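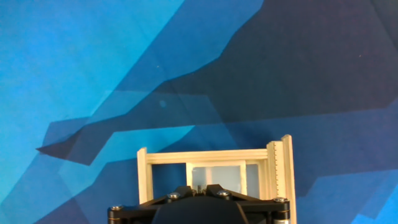 November, bench 2, afternoon session

Panel task on the cream frame, continued from the morning. Blue faceted backdrop left up behind the bench. The frosted panel sits under the crossbar and lets some of the blue through, so any threshold on panel brightness has to be set with the backdrop in place. Threshold from the white-wall setup deleted from the config. Do not restore it.

Approach reference moved to the notched strip on the inner face of the right upright. The teeth are evenly spaced and give a repeatable edge. The crossbar was used before and gave trouble whenever the light changed. Left post not used for anything at present.

Limit for this station: 200 cycles between checks of the gripper plate screws. Mark the count on the sheet, also when the run is stopped early. The Testau controller resets its own counter on power-down, so the sheet is the one that counts.

Staffing and work content

The Flumum line had 3 people on panel fitting per shift. With the cell running, the plan is 2. The third position goes to incoming inspection, same grade, same shift pattern. This was agreed at the start of the Barasa project and has not changed, but it was asked again at handover today, so it should go up on the board in writing.

What the remaining two do is different from what they did. Fitting by hand was continuous work with a steady pace. Tending the cell is waiting, then a jam, then waiting. Both operators reported that the waiting is more tiring than the fitting was. Noted without comment in the last report; I think it needs an entry of its own. Proposal: rotate between cell and inspection every 2 hours, trial for the rest of the month.

Second point from the operators. When fitting by hand they rejected bad panels by feel, before anything was logged. The cell has no equivalent step. A panel with a slight bow goes in or jams, and either way the reason is lost. Our reject figures before and after are therefore not comparable, and the comparison table in the Grullesska folder should be pulled until the columns are redefined.

Asked for a reject code "bowed" on the operator screen. Currently the choices are "jam" and "other", and most entries are "other".

Reteach procedure: operators can now do it themselves from the pendant up to the approach point. The final insert move is still locked to engineering. They want it unlocked. I have no objection for day shift, once the speed cap is confirmed in the controller. Night shift has no engineer on site, to be discussed.

Open

Confirm speed cap, reteach mode.
Add reject code.
Pull comparison table.
Rotation trial, get the shift lead's signature before it starts.
Spare frosted panels: check stock, order if the box is under half.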